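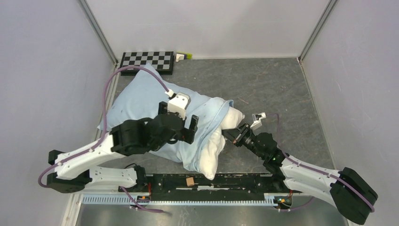 第四章 入户登记与家庭档案的建立

发布:2025年1月
编写:Emiliano Cortés(Drurton社区服务中心 住户登记组)

4.1 适用范围

本章适用于坡地住区及城市外围新增住区的首次入户登记,包括建立家庭档案、编定住户编号、录入登记系统以及档案的后续保管。已有档案的住户变更成员或住址时,按第六章办理,不得重复建档。

本章所称“家庭”,指登记当日在同一住所内共同居住、共同开伙的人员,不以户籍或血缘为限。同一院落内分灶的两组人员,应分别建档,并在“相邻关系”栏内互相注明编号。

临时在外务工、每月至少返回一次的成员,计入该家庭,居住状态填“往返”。连续离家超过半年的成员不计入常住人口,但应在“外出成员”栏内保留姓名和联系方式。

4.2 登记前的准备

1. 登录登记系统,进入“任务”页面,领取当日分配的地块。每名登记员同一时间只能持有一个地块,未结清的地块须先提交或退回。

2. 下载该地块的离线地图和空白表格。坡地上部的信号不稳定,未下载离线资料的设备可能无法保存条目。

3. 核对随身资料:登记员证件、告知书、同意书、纸质备用表、编号贴、铅笔和印泥。告知书应备齐该住区通用的各语种版本。

4. 在出发前一日通知住区联络人。联络人负责转告住户来访日期,不负责陪同填写,也不得代为签字。

5. 两人一组出发,一人提问,一人记录。组内至少一人应通晓住户的主要语言。

注意:登记员不得在自己居住的住区内担任提问人。因人手不足确需安排的,应事先取得组长书面同意,并在任务备注中写明。

4.3 入户程序

1. 在门外出示证件,说明来访单位、来访事由和所需时间。住户不便接待的,另约时间,在系统中选择“改期”,不选择“拒绝”。

2. 宣读告知书全文。住户要求自行阅读的,应给予充分时间。告知书中“登记不影响土地权属,亦不作为土地权属的证明”一段必须读出声,不得省略。

3. 请受访人签署同意书。不会书写的受访人可按手印,由一名不属于登记组的成年人见证并签名。

4. 确认受访人身份。受访人应为年满十八周岁的常住成员,且了解家庭的日常收支。家中老人在场而由子女作答的,应另行询问老人本人是否愿意单独回答4.5所列问题。

5. 按表格顺序提问。除选项本身外,不得向受访人提示答案。受访人回答“不知道”的,照实勾选。

6. 全部问题结束后,将姓名、年龄和联系方式逐项复述一遍,经受访人确认后再点击“完成”。

7. 将编号贴贴于受访人手中的登记回执上。编号贴不得贴在门框、墙面或水表箱上。

警告:登记过程中不得收取任何费用,不得接受饮料以外的款待,不得就补助、安置或住房名额作出任何承诺。违反本条的,立即停止其登记权限。

4.4 成员信息的填写

(1)姓名
以受访人出示的证件为准。没有证件的,按本人口述记录,并在“证件状态”栏选择“未出示”或“未办理”。两者含义不同:“未出示”指持有证件但当时不在手边,“未办理”指从未领取或已失效未补办。

(2)年龄
优先填写出生日期。只知道年份的,月和日留空,系统会自动标记为“仅年份”。不得以一月一日代替未知日期,此类数据在汇总时无法与真实生日区分。

(3)来源地
填写本人迁入前居住满一年的最后一个地点,精确到乡镇一级。在城市出生的子女,来源地填当前住区,不随父母填写。

(4)与登记代表人的关系
由受访人指定登记代表人,不默认为年长者或男性。系统选项中没有合适关系的,选“其他”,并在后方空格中写明,例如“同乡寄住”。

(5)工作状况
区分“受雇”“自营”“零工”“照料家人”“求学”“待业”“不工作”。专职照看幼儿或老人的成员应填“照料家人”,不得填入“不工作”。同时做零工并照料家人的,两项均可勾选,再指明每周用时较多的一项。

4.5 老年成员的单独询问

六十周岁及以上的常住成员适用本节。询问应尽可能在其他成员不在旁时进行,老人要求家人在场的除外。

1. 询问老人在本住区居住的年数,以及迁入时与谁同来。

2. 询问原住地是否还有可提供照料的亲属。只记录“有”“无”“不确定”,不追问缘由。

3. 询问老人是否有回到原住地的打算。老人不愿回答的,勾选“未答”,直接进入下一题。

4. 询问从住所到最近取水处、公交站和卫生站的步行情况,并记录途中台阶或陡坡对其有无妨碍。

5. 询问是否有本人可支配的收入。收入来源与金额分列两栏,老人只愿说明来源的,金额留空。

注意:询问中发现老人独处时间过长、长期未就医或有受虐待迹象的,不得当场向其他成员提及。应于返回后当日填写转介单,由组长处理。

4.6 居住条件的记录

居住条件部分由登记员观察与询问结合完成。凡须进入内室方能观察的项目,应先取得住户同意;未获同意的,以口述为准,并注明“口述”。

1. 墙体和屋顶:按主要用材选择一项。混用两种以上材料的,选择面积最大的一种,其余写入备注。

2. 供水:区分管道入户、共用水站、水车送水和其他。采用水车送水的,记录每周送水次数及每次付款额,储水容器的容量按容器上的标示填写,无标示的留空。

3. 排污:区分管网、化粪池、旱厕和无设施。共用设施应填写共用家庭的编号,尚未编号的可事后补填。

4. 供电:区分独立电表、共用电表和无电表。不得询问接线方式。

5. 寝具与衣物:仅在寒冷季节物资发放前填写。按人记录是否有可用的被褥、枕头和御寒衣物,不记录新旧和品牌。

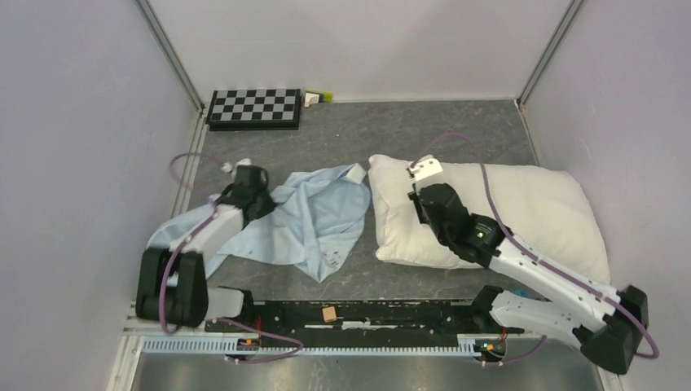

图4-2 灰色台面上的浅蓝色织物

6. 风险因素:住所位于陡坎下方、排水沟旁或挡土墙开裂处的,勾选相应选项,并在离线地图上标出位置。不对住户作出安全与否的判断。

4.7 编号规则

住户编号由住区代码、地块号和顺序号组成,由系统在提交时自动生成。纸质备用表使用预印编号,录入时须选择“已有编号”,否则将产生两个编号。

Plirkura住区的试行登记共建立家庭档案277份,其中57份因编号重复或成员信息不全而须回访。编号重复均出现在纸质表转录环节。各组应在转录当日核对预印编号与系统编号,不得留至周末集中处理。

如已产生重复编号:

1. 停止在两份档案中继续填写。

2. 在“档案管理”中选中两份档案,点击“标记重复”。

3. 选择保留项。原则上保留住户回执上所载的编号。

4. 在说明栏写明重复原因,提交组长复核。

注意:登记员没有删除档案的权限。请勿以清空字段的方式代替删除,清空后的档案仍会计入总数。

4.8 数据上传

1. 返回办公地点后连接内部网络,打开“同步”页面。

2. 检查待上传条目。红色标记表示必填项缺失,黄色标记表示数值超出常见范围。黄色条目核实无误的,可点击“确认保留”后上传。

3. 点击“开始同步”。同步期间不得关闭设备或切换账户。

4. 同步完成后,记录屏幕上显示的回执号,并填入当日交接单。

5. 由组内另一名成员随机抽取已上传档案,与纸质同意书核对姓名和签字。

同步中断的,等待设备提示后重新开始,已上传部分不会重复。连续两次中断的,将设备交由技术支持处理,不得自行卸载程序。未同步的条目仅保存在设备内,卸载后无法恢复。

4.9 纸质资料的保管与销毁

同意书、纸质备用表和转介单分别装袋,不得混放。袋面只写地块号和日期,不写住户姓名。

纸质备用表自转录之日起保存240天,期满后由两人在场销毁,并在销毁记录上签名。同意书随家庭档案长期保存。转介单由组长单独上锁保管,登记员不得留存副本或拍照。

住户有权查阅本家庭的档案并要求更正。查阅时由登记代表人或其书面委托的成员出示回执。老年成员依4.5单独作答的内容,只对其本人开放,登记代表人亦无权查阅。

警告:不得通过私人通信软件传送住户姓名、编号或住所位置。遗失设备或纸质资料的,应于发现后一小时内报告。

4.10 常见情形的处理

(1)住所内有人居住但多次无人应门
在不同时段来访三次,其中一次应安排在傍晚或周末。三次均未遇到的,选择“未接触”,并请联络人转交告知书。

(2)房屋上锁且邻居称无人居住
选择“疑似空置”。不得仅凭邻居陈述选择“空置”,后者须由组长复核后填写。

(3)受访人中途要求停止
立即停止,询问其是否同意保留已填内容。不同意的,点击“撤回”,由系统清除。同意书原件当面作废并交还。

(4)租户与房主同住一所
分别建档。租金问题只向租户提出,且房主不应在旁。

(5)住户使用本组无人通晓的语言
改期并申请翻译。Tarnbridge片区可向Dương语言服务站预约翻译人员,预约须提前两个工作日。未成年子女不得代为翻译4.5和收支部分的内容。

4.11 技术支持

登记系统故障、账户锁定及设备更换,请拨打中心内线2664,说明设备编号和所在地块。涉及登记口径的问题不在技术支持范围内,请向本组组长提出。

读者留言

Tuấn Hoàng:4.4(5)里“照料家人”和“零工”都勾选以后,旧设备上不显示“用时较多”的选项,只能回来再补。请问旧设备什么时候更新?

住户登记组 回复:请在同步前进入“设置”更新表格版本。更新后仍不显示的,请报设备编号。

坡上组登记员:4.10(1)的三次来访,改期的那一次算不算在内?我们组里两种做法都有。

住户登记组 回复:不算。改期说明已与住户取得接触,不适用“未接触”的规定。

梅姐:告知书大字版在哪里领?上次去的几家老人都说字太小,最后还是由我们念的。

最后更新:2025年8月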